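Filed under: Vacancies / Operations & Purchasing

Equipment Planner (Robotics), Runau

We're looking for someone to plan, cost and buy the equipment for our kitchen robotics programme, and we'd love to hear from people who get a small thrill out of a well-kept spreadsheet and a supplier who rings back. If you have ever talked a department out of buying the wrong machine, and then helped them find the right one, please read on!

Runau is a small company working on two-armed robots for domestic kitchens: handling food, cups and crockery, opening and closing things, putting items where a person would want them. Most of that work currently happens in simulation. We build the kitchen in software, put the arms in it, and try out tasks long before we commit to buying hardware. It has served us well, but from January we start equipping a physical test kitchen, and that means money, lead times, floor plans, spares, electricians and a great many decisions that a simulator lets you put off.

That's where you come in. The job is new. Up to now purchasing has been shared between Tarcísio Sales, who leads engineering, and whichever of his team had a free afternoon. They have done it with good humour and a shared inbox, and they are very ready to hand it over to somebody who will do it properly.

What you'll be working on

The first big piece is the test kitchen itself, which we call Quintana. It will have two benches, each with a pair of arms and a pair of five-fingered hands, plus worktops, drawers, appliances and all the ordinary kitchen stuff that goes on top. We have 30 square metres to put it in, a ceiling lower than we would like, and one good wall for power. You'll own the equipment plan from the first draft to the day the last crate is flattened and taken away.

We already have a list of sorts. It has 1,434 lines, it lives in a spreadsheet, and it goes from the arms themselves right down to egg cups. Some lines have a price and a part number. Some say "ask Prisumora". A fair few are duplicates under different names, and there is a whole tab called "maybe" that has been growing since the spring. One of the first things we'd like you to do is go through it with the engineers and turn it into something we can budget against.

The second piece is hands. If you have worked with dexterous hands before you'll know why they get a section of their own in the budget. Five-fingered hands are wonderful to work with and they wear, especially at the fingertips and the thumb, and we need a sensible view of how many spares to hold, what to repair in-house and what to send back. We are comparing a lease arrangement with an outright purchase at the moment. Tarcísio leans one way, Lindalva Meireles, our head of operations, leans the other, and both of them would be delighted to have a third person at the table with some figures.

The third piece is the dull-sounding one that we think is really rather interesting: matching what we simulate to what we buy. Every task we run in software assumes certain objects and fittings. A drawer has a handle of a certain shape and a certain amount of room behind it. A toaster has its lever on a particular side.

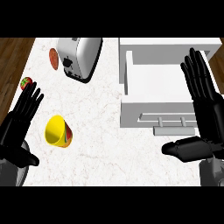

When those tasks move to the real benches, someone has to go and find a drawer unit and a toaster that are close enough for the comparison to mean something, sturdy enough to be opened and shut all day, and still on sale next year when we need another one. At present the engineers do this by wandering round shops with a tape measure. We think there's a better way, and we'd like you to work out what it is.

You'll sit with the simulation team for part of most weeks, so you'll see tasks taking shape and can say early on if something they are planning around is going to be hard to get hold of. They like being told. Last year a whole set of trials was built around a dishwasher basket that turned out to have been discontinued, and everyone would rather not do that again.

Day to day

You will keep the equipment budget, raise orders, chase deliveries and check what arrives against what we paid for. You'll write short business cases for anything large (two pages is plenty, and Lindalva reads every word). You'll get quotes, ask awkward questions about warranty terms, and find out what the annual service really costs once travel and call-out are added.

You'll also plan the order in which things arrive. Flooring goes in before benches, benches before arms, and the safety fencing has to be signed off before anybody switches anything on. There is no goods lift, so the crates need some thought. The building is shared with Trultevia, who make acoustic panels on the ground floor, and they have kindly let us use their loading bay in the mornings until 11. Keeping on good terms with them is part of the job, and an enjoyable part. They have a table football league.

Later in the year you'll help us look at a second room. We don't know yet whether it should be another kitchen, a utility room or something quite different, and we want the costs of each set out side by side before we fall in love with one of them.

Who we're hoping to meet

You've bought equipment for a lab, a workshop, a factory, a hospital department, a theatre, a catering business, or anywhere else where the kit matters and the money has to be accounted for. Robotics experience is welcome but we don't ask for it. The engineers will teach you what payload and reach mean in an afternoon, and you'll pick up the rest by asking.

You're comfortable with figures and can explain them to people who aren't. You can read a quotation closely and spot the thing that has been left off it (cables, usually). You write clearly. You don't mind saying no, and you can say it to someone who is very excited about a new gripper without spoiling their week.

It would be handy if you've also done any of these, though please apply even if you haven't:

- planned a fit-out or a move, including power and floor loading
- compared leasing with buying for something expensive
- imported equipment and dealt with customs paperwork
- kept a spares store for machines that are used hard
- worked on a grant where every item had to be traced back to a budget line

We are much more interested in how you think about a purchase than in which software you've used. We use ordinary spreadsheets and a very plain ordering system, and if you can persuade us to change either, good luck to you.

The practical bits

This is a permanent post, full time, though we'd happily talk about a four-day week. You'd report to Lindalva. You'll need to be on site for deliveries and for the fit-out, and can work from home for a fair part of the rest. The salary band comes with the application pack. We publish the same band to everyone and we don't ask what you earn now.

There's a training allowance, and we mean for it to be spent. Trade fairs count, and so do supplier visits. Tarcísio is keen that whoever joins us goes to see hands and arms being put together before signing for any, and he will probably invite himself along.

There are 2 rounds. The first is a phone conversation with Lindalva, half an hour or so, mostly for you to ask us things. The second is a visit. We'll show you the room, introduce you to the simulation team and give you a page from the real equipment list to look over with us. You'll have it beforehand. There's no trick in it and we don't expect a finished plan. We'd like to hear which lines you'd ask about first, and what you'd want to know before letting anyone spend a penny.

We cover travel for the visit. If you need any adjustments at either stage, tell us when you write and we'll sort them out.

How to apply

Send us a CV and a letter of no more than a page. In the letter, please tell us about one thing you bought for work that you're still pleased with, and one that you'd do differently. It can be a milling machine or a kettle. The best letter we had for our last vacancy was largely concerned with a trolley.

Write to the operations team at Runau, with "Quintana planner" in the subject line so that it reaches Lindalva. She answers everybody. If you'd like a chat before deciding whether to apply, say so and she'll find a time to ring you, and if your question is a technical one she will pass you over to Tarcísio, who can talk about fingertips for as long as you'll let him.

We can offer help with moving costs, and we can wait out a notice period of up to 100 days for the right person. We'd like you here for the first deliveries if it can be managed, so do mention your earliest start date in the letter.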